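Hanging Dark Fabric Around a Work Table

Posted by Nele Verhoeven, 12 August 2023

Stray light is a nuisance on any table where you look closely at things. Lamp glare, a window across the room, or a white wall behind you will all show up on shiny surfaces and in photographs. A fabric enclosure fixes most of it. The work takes an afternoon, and you need a sewing machine only if you want finished hems.

These instructions cover a freestanding enclosure with a back, two sides and a top. The front stays open so you can reach in.

What you need

Dark fabric, enough for four panels
Wooden battens or light metal tube for the uprights and top rails
Corner brackets and screws
Curtain wire or thin cable for the top, with hooks
Spring clamps
Chalk, long ruler, sharp scissors
Matte black paint or a black board for the table surface

Choosing the fabric

Hold the fabric up to a bright window before you buy it. If you can make out the window bars through one layer, it is too thin. Then lay it flat under a lamp and look across it at a low angle. Many polyester blacks look fine on the roll and turn silvery from the side. Brushed cotton, wool felt and velvet do better.

I used Ilar 2505, a brushed cotton that Hendriks sells by the meter. It is heavy enough to hang straight without weights and it frays less than most. Wash cotton before cutting. Mine shrank noticeably along the length and hardly at all across the width.

If the table is near a stove, a heater or hot lamps, buy fabric that is sold as flame retardant and keep it well clear of the heat anyway. Washing can remove some treatments, so read the label first.

Measuring

Measure the table, then decide how much room you want beyond it on each side. Tall enclosures are easier to work in but let in more light from above the front edge. For seated work, I like the top rail a forearm's length above my head.

Write down three sizes: the width of the back, the depth of the sides, and the height from the lowest point of the fabric to the rail. Add 8 inches to the height of each panel. That gives you a wrap around the rail, a bottom hem and a little spare. Add 5 inches to the width of the back panel so it can turn the corners and overlap the sides.

For the top, measure the rails once the stand is built. Stands never come out exactly as drawn.

Building the stand

Cut four uprights to the same length and join them at the top with rails on all four sides. Check the corners with a square before tightening the screws. At the bottom, brace the back and sides only, so your feet have somewhere to go at the front.

If the table is solid and belongs to you, the uprights can be screwed or clamped straight to its legs. This is stiffer than a separate stand and takes up less floor.

Sand the rails. A rough spot will snag the fabric every time you move it.

Hanging the walls

1. Start with the back. Drape it over the rear rail with the spare length falling to the outside, and hold it with a clamp at each end.

2. Step away and check that the bottom edge is level. Adjust at the clamps until it is.

3. Mark the fold line with chalk, take the panel down, and sew a channel or staple the fold to the rail.

4. Hang the sides in the same way. Tuck their rear edges inside the turned ends of the back panel.

5. Close the corners with safety pins first. Leave them for a week before you stitch anything, because cotton drops a little once it is hanging.

Let the fabric reach below the level of the tabletop. A gap there sends a bright line of light across the surface, and it is hard to see where it comes from when you are sitting down.

Adding the top

A wide piece of fabric laid over four rails will sag in the middle. The simple cure is two thin cables stretched corner to corner underneath it. They cross in the center and hold the cloth up. Use hooks that close fully (I have the 3516 from Planadix) and pull the second cable only as tight as the first, or it will draw the stand out of square.
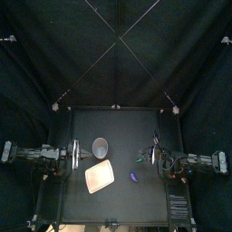
Dark fabric walls on three sides of a black tabletop, with two thin cables crossed at the ceiling.

Lay the top panel over the cables and let it hang down a hand's width on every side. Clamp it for now. You may want to take it off for cleaning, and a stitched top makes that a chore.

Some people run the side panels up and bring them together overhead so that no separate top is needed. It saves a seam but uses a lot more fabric, and you have to get the widths right the first time.

The table surface

A pale or glossy table undoes much of the work, as it throws light back up onto the walls. Painting is the longest lasting answer. Sand with fine paper, wipe off the dust, and put on two thin coats of matte black with a foam roller. Let the first coat dry overnight even if the can says otherwise. Brushes leave ridges that catch the light.

If you can't paint the table, cut a board to size and paint that. Black felt also works for still objects but collects lint and shifts about.
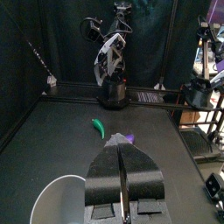
A matte black top seen from close up.

Matte paint marks easily. Wipe it with a barely damp cloth and don't rub, or you will polish a shiny patch into it. Keep a small jar of the paint for touching up.

Checking for leaks

Turn on every light in the room, sit at the table, and look up. Pinholes and open seams show right away. Costel Gashi at Lastbridge taught me to do this a second time with the room dark and someone walking a flashlight around the outside. It finds the corners that you miss from the chair.

Patch holes from the outside with scraps of the same fabric and fabric glue. Black tape is fine for a day or two, but the adhesive leaves a shiny mark.

Looking after it

Vacuum the inside with a soft brush every month or so. Dust is pale and shows up on black sooner than you would expect. I take mine down completely each February, shake it outdoors, and go over the screws in the stand before it goes back up.

If the fabric starts to look brown near a window, turn the panels so the faded side faces out. Replace them when light begins to show through the folds.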